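4. Descaling and cleaning the tank

The Temex benchtop humidifier will run for years if the tank is kept clean. Most of the products sold for the job are dearer than they need to be, and a few do harm. Read this section before buying anything.

4.1 When to descale

The Scale light comes on after 60 hours of running. It is a timer. It doesn't test your water and has no idea what's in the tank, so treat it as a reminder. If your kettle furs up quickly, go sooner. If you fill from a rainwater tank you can probably let it go twice as long.

4.2 What to use

Plain white vinegar or food-grade citric acid. Labels that promise to "revitalise" or "restore" a tank are mostly selling you one of these with a scent added. Check the small print on the back before you believe the front.

CAUTION: Never use bleach together with vinegar or citric acid. The fumes are dangerous.

CAUTION: Do not put oils or perfumes in the tank, whatever the bottle says about being safe for humidifiers. They cloud the plastic and crack the seal, and the warranty won't cover it.

4.3 Descaling

1. Switch off at the wall and pull the plug.
2. Lift the tank off and empty it into the sink.
3. Mix one part vinegar with two parts water. Fill the tank to the lower line.
4. Leave for 60 minutes. Longer won't hurt, but overnight soaks do nothing extra.
5. Wipe the base with a soft cloth. No scourers.
6. Rinse twice with clean water.
7. Refit the tank, then hold Reset until the light goes out.

Note: The light will also go out if you hold Reset and clean nothing. Please don't.

4.4 Filters

The Vasham cartridge (part 67) is optional. It cuts down the white dust that hard water leaves on furniture. It does not purify the air, and we'd be wary of any shop that tells you so. Rinse it under the tap and let it dry before refitting.

4.5 Storing cleaning liquids

Keep them in the original bottle, cap done up, out of reach of children.

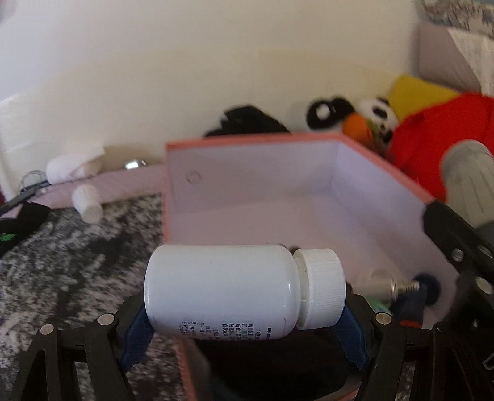 Fig. 9. White plastic bottle with screw cap, small print on the body.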